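Painting the back bedroom, part two

January 29, 2026

I painted the back bedroom in December and have now lived with it long enough to say what I think. The color is from Dralari and the can calls it Lemieux. On the chip it is a warm gray. On the north wall it goes a bit green in the morning, and after four o'clock it looks like wet cardboard. I like it anyway. The first color I tried was a cream that made the trim look dirty, and I would have had to repaint every piece of trim to keep it.

The room is small and has one window. I had planned on a darker shade all the way up, including the ceiling, and I bought a sample of it and put a square behind the door. It was too much. Birutė Rätsep, who did our hallway a few years ago, told me to take the gray up to the picture rail and leave everything above it white. That is what I did. The ceiling seems higher now and I used less paint.

Prep took longer than the painting. There was old wallpaper paste on two of the walls and it had to come off with warm water and a scraper. I sanded with 80 grit first and then went over it again with something finer. I filled the nail holes twice. The filler shrank the first time and I could see every hole when I turned the lamp on.

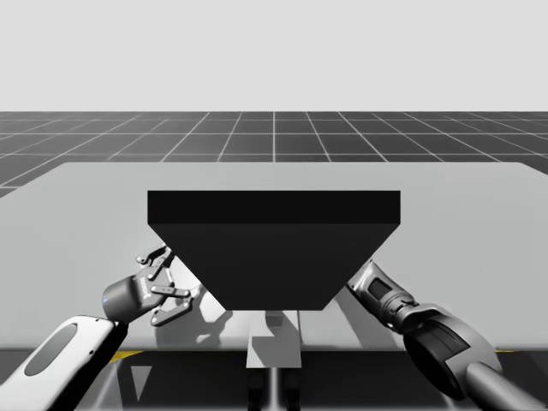
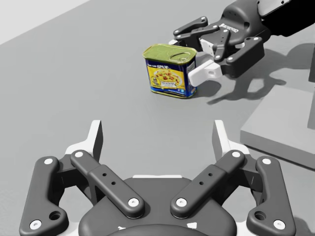
Gray tabletop and grid floor in the first, gripper close up in the second. Both are renders.

The curtains are still a problem. The old ones were 62 inches long and stopped just under the sill, which looked wrong once the wall was a solid color. I ordered a linen pair from Endska and they are on back order. For now there is a sheet up. I want the new ones to reach the floor, and I moved the rod up 5 inches to get there.

For the rug I went back and forth between a flat weave and a wool one. Theano Sfakianakis has the wool one in her den and it sheds, so I bought the flat weave. It slides on the floorboards and needs a pad under it. I should have bought the pad at the same time and saved the shipping.

The lamp is a Jokari, secondhand, with a paper shade. The bulb that came with it was too blue and made the gray look like an office. I changed it for a warmer one and the wall went back to the color I chose.

The whole room has come to $1,367 so far, with the curtains included but not the rug pad. Most of that was the bed frame. Next is the closet door, which sticks, and then I want to do something about the radiator cover.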